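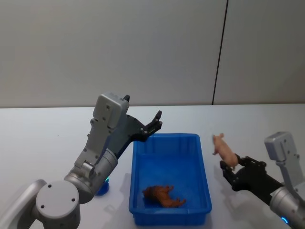

Balar Sorting Tray, Blue

Home > Storage > Trays and shallow boxes > Balar

A low-sided rectangular tray in moulded blue plastic, for use on a table or worktop. It suits small toys, craft bits, stationery and anything else that tends to roll off or get spread about. The walls are low enough for a child to reach over, and you can see what is in the tray from a normal sitting position.

The outside walls have upright ribs all the way along, which stiffen the sides. The rim is slightly raised and gives you something to hold when you carry it. The floor has a soft, matt feel.

Toys and other contents are not included.

In use
Put the tray lengthwise in front of the child if one person is using it, or sideways if two are sharing. On a smooth white table it can slide when pushed hard. A damp cloth underneath stops this, or use the Soltani table mat, sold separately.

For tidying up, we suggest one tray for each kind of toy. Animals in one, vehicles in another, and so on. Soudabeh Talebi, who looks after our nursery and school orders, tells customers to start with three trays and add more later, as most tables will not take more than that with room left to play.

Full trays can be carried by one adult. Hold it by the two short ends. Do not lift a loaded tray by one side of the rim.

Cleaning
Wash by hand in warm water with washing-up liquid. A soft brush gets dust out from between the ribs. Dry before stacking. Do not use scouring pads, which leave marks on the floor of the tray. Not suitable for the dishwasher.

Felt pen comes off with a little surgical spirit on a cloth. Wax crayon is harder to shift, so try warm water first and leave it to soak.

Storage
Empty trays stack inside each other. If two stick together, twist them gently at the corners. Keep out of strong sun for long periods, as the blue will fade.

Ordering
Sold singly or in packs of 5. Packs are sent in one carton. Single trays are wrapped in paper.

Delivery from our Clultevach warehouse takes 2 to 3 working days. Schools and nurseries can order on account. Please give your account name when you order and the name of the person who will sign for the goods.

Lids
There is no lid for this tray. The lid for the Vultulance deep box is a different size and will not fit. We have been asked about a lid several times and hope to have one in May.

Returns
Unused trays can be sent back in the original packing. If a tray arrives cracked, keep the carton and write to Hanne Rantala in customer service with your order number. We will send a new one and let you know whether we need the old one back.

Page last updated 28 December 2022

See also: Balar Sorting Tray, Green. Soltani table mat. Vultulance deep box with lid.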